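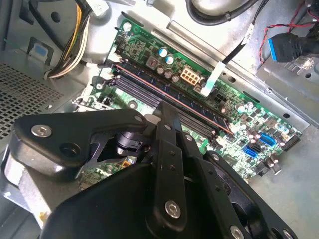 Buying a Broment Cell: Budget and Planning Questions

Answers for repair and refurbishing shops that are pricing a first robot cell for desktop computer work. Last updated January 24, 2018. Questions that aren't covered can go to Natalina Marras in the planning office.

What should I budget for besides the arm?
The gripper, the wrist camera, the bench, guarding and setup time. Buyers tend to leave out the bench. Ask for one quote with every item on its own line.

Do I need a different gripper for memory modules and for cables?
Start with one two-finger gripper. Memory modules and the larger power connectors are reasonable first jobs. Cables bend and move, so plan those for later.

How much room does the gripper need inside a case?
Measure the cases you see most often, with the drive brackets and cables in place. A finger that fits over a bare board may not fit between a bracket and a bundle of power wires. Send us the measurements before you order fingers.

How long is delivery?
14 weeks for the Tenitard arm. Spare fingers ship in 2 weeks. Orders for September installation should be in by the end of May.

Can I rent first?
Yes. The rental term is 30 days and includes the arm, one gripper and the camera. Half of the rental fee comes off the price if you buy.

What does training cost?
One operator is included. Each added operator is $248.

Should I buy spares?
Buy one extra set of fingers and a bag of screws. Check the finger screws at the start of each shift.

Is old stock all right for testing?
Yes, and we recommend it. Set aside scrap desktops from several makers and keep them for trials after the cell is running.

Who handles electrical grounding?
Your site does. The grounding checklist comes with the quote.

Search this site Enter keyword Go

Related pages
Vilus bench sizes and floor plans
Nông finger sets: price list
Rental agreement terms
Preparing your site for delivery

This site uses cookies to remember your settings. Accept Learn more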